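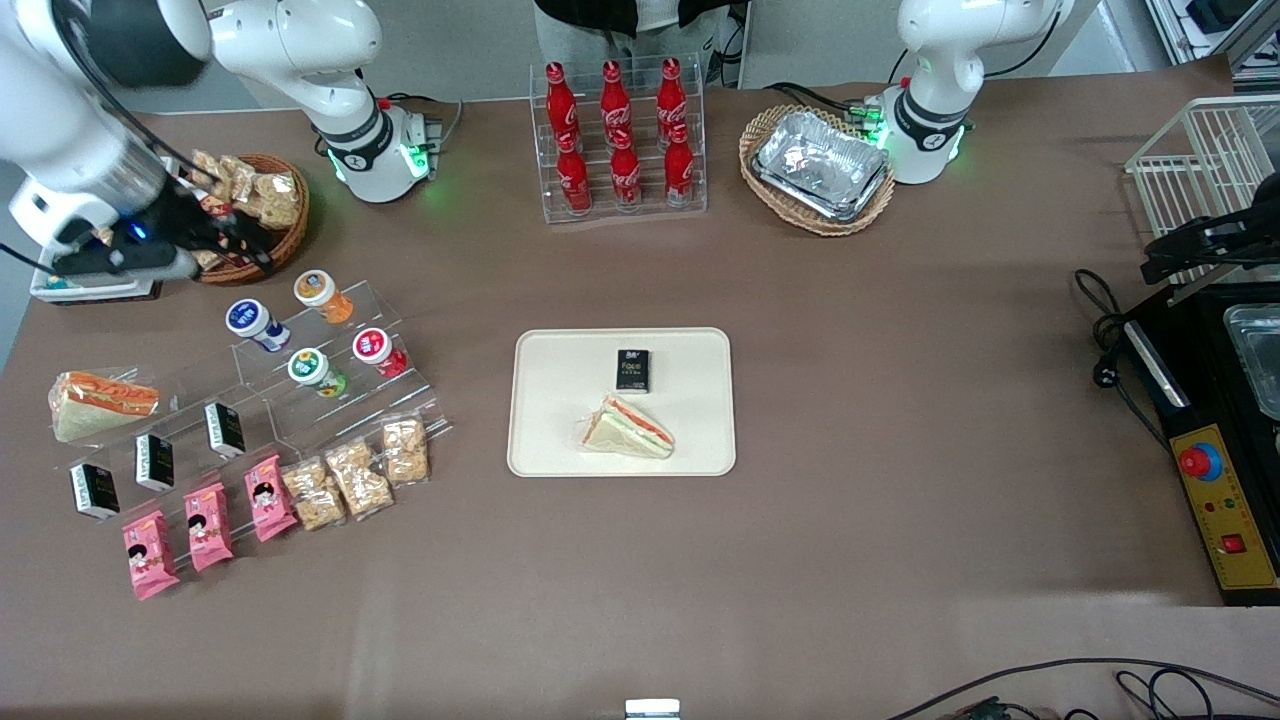
Shelf life on packed sandwiches should be set by the slowest van on the round, according to Dilruba Amarasinghe, who told the Molville food trade meeting that the present practice of dating from the end of the production shift leaves small shops with the shortest selling time.

The meeting was called to discuss a proposed change to date marking by Stutier, which supplies chilled lunches to 378 shops, canteens and station kiosks in the district. Under the proposal, use-by dates would be printed at dispatch and would carry a cut-off hour as well as a day. Packs leaving the Garside depot after 4 am would be marked separately from those loaded the evening before.

At present all packs made in one shift carry the same date. Shops at the end of the longest round receive their delivery in late morning, by which time part of the lunch trade has gone. Returns from these shops are higher than from those near the depot, mostly in egg and salad fillings. Cheese and pickle is little affected.

Stutier ran the new marking on 23 rounds in July. Unsold stock fell on the outer rounds and was unchanged on the inner ones. The firm said the figures covered a single month of warm weather and that it would repeat the exercise before making a decision.

Gayan Saha, for the Talukder group of shops, supported the change but asked for the hour to be printed in larger type than the batch code. Staff checking shelves before opening have to read both, he said, and the two are easily confused on a curved or folded label. He also asked that the label be kept clear of the opening strip - several present packs have the date printed across it, so that it is lost once the pack is torn.

Storage temperature will not change. Packs will still be held at 4 degrees or below from filling to delivery, with a probe reading taken at loading and again at the last drop. Drivers will record the second reading on the delivery sheet, a copy of which stays with the shop.

The cost of new print heads at Garside was put at £2000 for each packing line. Stutier said this would not be passed on in the price per pack during the first year. Shops have until the end of the month to send written comments to the depot. Wraps and filled rolls are packed on a separate line and are outside the proposal.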